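검은 암막 원단을 벽면 배경으로 쓸 때 주름과 이음선 줄이는 방법

작성자: 먹줄통
조회 2587

사무실 한쪽 벽에 검은색 원단을 걸어서 배경막으로 쓰려고 합니다. 용도는 제품 촬영과 사내 발표 녹화입니다. 벽 폭이 원단 한 폭보다 넓어서 여러 폭을 이어야 하고, 왼쪽 끝은 벽 모서리를 따라 꺾어야 합니다.

현재 상태는 다음과 같습니다.

- 원단: Jetier 암막지, 폴리에스터, 방염 처리품. 접힌 상태로 배송받음
- 고정: 천장 몰딩 아래에 양면테이프로 윗단만 부착
- 하단: 고정 없음, 바닥에서 조금 뜸
- 조명: 천장 매입형 면조명, 조도 조절 안 됨

문제는 세 가지입니다.

첫째, 접힌 자국이 걸어 둔 지 한참 지나도 빠지지 않습니다. 육안으로는 참을 만한데 카메라로 찍으면 격자 모양으로 드러납니다.
둘째, 폭과 폭이 만나는 자리가 벌어져 뒤쪽 흰 벽이 보입니다.
셋째, 양면테이프가 여름을 못 넘겼습니다. 7월에 두 군데가 떨어졌고 다시 붙여도 이틀을 못 갑니다.

다림질을 하자니 방염 처리가 손상될까 걱정되고, 원단을 새로 사자니 예산이 없습니다. 지금 있는 원단을 살려서 쓰는 방법이 있는지, 있다면 작업 순서를 어떻게 잡아야 하는지 알고 싶습니다. 그리고 배경 위에 글자를 붙일 계획도 있는데 무엇으로 붙여야 원단이 상하지 않는지도 같이 부탁드립니다.

작성자: 세로결
채택된 글 · 추천 27

순서대로 적습니다.

1. 주름

폴리에스터의 접힌 자국은 자중만으로는 잘 안 빠집니다. 열과 장력이 같이 있어야 합니다. 방염 원단은 후가공품과 원사 방염품으로 나뉘는데 취급이 다릅니다. 후가공품은 약제가 표면에 올라가 있어 물세탁과 과다한 스팀을 피해야 하고, 원사 방염품은 그런 제약이 훨씬 적습니다. 원단 끝단의 라벨이나 시험성적서에 표기가 있으니 먼저 확인하십시오. 표기가 없으면 후가공품으로 보고 작업하는 쪽이 안전합니다.

원사 방염품이면 걸어 둔 상태에서 핸드 스티머를 뒷면에 쏘고 손으로 아래로 당깁니다. 노즐을 원단에 붙이지 말고 손가락 두 마디쯤 띄웁니다. 앞면에 직접 쏘면 그 부분만 번들거리는 경우가 있습니다. 검은색은 이 번들거림이 주름보다 더 눈에 띕니다.

후가공품이면 건식 다림질로 합니다. 합성섬유용 저온, 면 천을 한 장 덧대고 뒷면에서 누릅니다. 문지르지 않습니다. 반드시 안 보이는 구석에서 먼저 시험하십시오.

2. 하단 장력

하단을 고정하지 않으면 펴 놓은 주름도 다시 울어 보입니다. 밑단을 접어 박고 그 안에 평철이나 체인을 넣습니다. 체인은 곡면에서 잘 따라가고 평철은 평면에서 곧게 떨어집니다. 질문하신 벽은 모서리에서 꺾이므로 꺾이는 폭에는 체인, 나머지에는 평철을 쓰면 됩니다. 재봉이 어려우면 원단용 열접착 테이프로도 가능하지만 무거운 추는 버티지 못합니다.

3. 이음부

맞대지 말고 겹칩니다. 겹침은 손바닥 너비 이상으로 잡고, 카메라가 서는 방향에서 위 폭의 끝선이 보이지 않도록 겹치는 방향을 통일합니다. 안쪽에 벨크로 암수를 세로로 길게 붙이면 벌어지지 않습니다. 그래도 선 자체는 남습니다. 이음선을 아예 없애려면 광폭 원단을 가로로 쓰는 수밖에 없습니다.

참고로 검은 원단을 여러 폭으로 둘러치고 글자를 붙인 벽입니다. 글자에 흰 테두리가 있으면 배경에 주름이 남아 있어도 읽는 데는 지장이 없습니다. 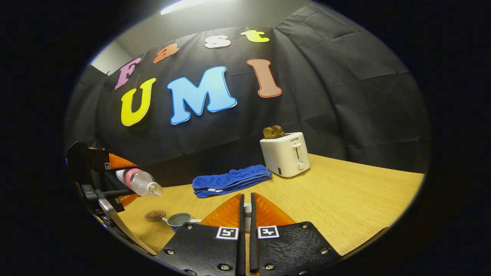

검은 원단 배경과 흰 테두리 폼 글자 "Fast UMI". 원단의 주름과 이음선이 그대로 보인다.

4. 상단 고정

양면테이프는 이 용도에 맞지 않습니다. 여름철 온도에서 점착제가 연화되고 원단 무게가 계속 전단 방향으로 걸립니다. 커튼 레일을 권합니다. Gerlach 알루미늄 레일을 쓰고 있는데 꺾임용 곡선 부속이 따로 있어서 모서리 처리가 됩니다. 타공이 안 되는 벽이면 천장과 바닥 사이에 세우는 압축봉 기둥을 양쪽에 두고 가로봉을 거는 방식이 있습니다. 다만 가로봉이 길면 가운데가 처지므로 중간에 지지점을 하나 더 둡니다.

5. 글자 부착

폼 글자는 가벼워서 벨크로로 충분합니다. 글자 뒷면에 거친 쪽을 붙입니다. 원단 표면이 기모면 그대로 붙고, 매끈한 암막지면 원단에도 부드러운 쪽을 대야 합니다. 이때 접착식 말고 꿰매는 벨크로를 쓰십시오. 접착식은 떼어낼 때 코팅이 같이 일어납니다. 글루건은 열 때문에 원단이 수축해서 그 주위로 방사형 주름이 생기고, 원상 복구가 안 됩니다.

글자 배치는 바닥에 종이를 깔고 실물 크기로 먼저 잡은 다음 종이째 벽에 대고 위치를 옮깁니다. 줄을 휘게 배치할 때는 기준선을 종이에 그려 두지 않으면 거의 틀어집니다.

작업 순서는 레일 설치, 밑단 작업, 원단 걸기, 주름 제거, 이음부 벨크로, 글자입니다. 주름을 먼저 펴고 밑단을 박으면 박는 동안 다시 구겨집니다.

작성자: grey1061

저희는 그냥 집게로 당겨서 씁니다. 철물점 스프링 집게로 양옆을 스탠드에 물리면 웬만한 주름은 펴져요. 다림질 안 해도 됨.

카메라에서만 보이는 정도라면 노출을 반 스톱 내리고 블랙 레벨을 눌러 보세요. 발표 녹화는 그걸로 끝났습니다. 제품 촬영은 반사되는 물건이면 주름이 물건에 비쳐서 안 됩니다.

글자는 Hikari 시침핀으로 꽂았는데 폼이 두꺼우면 핀이 짧아서 안 닿습니다.

작성자: 모서리보강

위에 빠진 내용만 추가합니다.

조명을 못 줄이는 환경이면 원단 윗부분이 항상 회색으로 뜹니다. 천장 면조명이 벽에 가까울수록 심하고, 위에서 스치는 빛은 작은 주름도 그림자로 만듭니다. 원단을 아무리 펴도 이 부분은 남습니다. 벽 쪽 조명 회로가 분리되어 있으면 그쪽만 끄고, 안 되면 피사체를 벽에서 최대한 띄우고 조리개를 열어 배경을 흐리는 편이 빠릅니다.

원단 종류도 영향이 있습니다. 암막지는 대체로 표면 반사가 있는 편입니다. 나중에 교체할 일이 있으면 벨벳이나 기모 있는 부직포 계열이 낫습니다. Grorkis 기모 원단을 써 봤는데 빛은 잘 먹지만 먼지가 심하게 붙습니다. 촬영 전에 테이프 롤러를 돌려야 합니다.

보관은 접지 말고 지관에 마십시오. 겉면이 바깥으로 오게 말고, 이음용 벨크로가 붙은 쪽은 마지막에 감기도록 방향을 잡습니다. 벨크로가 안에 들어가면 그 자리에 눌린 자국이 생깁니다.

작성자: 먹줄통

답변 감사합니다. 라벨을 확인해 보니 후가공 방염이라 스티머는 포기했습니다. 구석에서 저온으로 시험해 봤는데 변색은 없었습니다. 레일은 타공 허가가 필요해서 관리실에 문의해 둔 상태이고, 그 전까지는 압축봉으로 진행하겠습니다. 채택은 가장 자세히 써 주신 분께 드렸습니다.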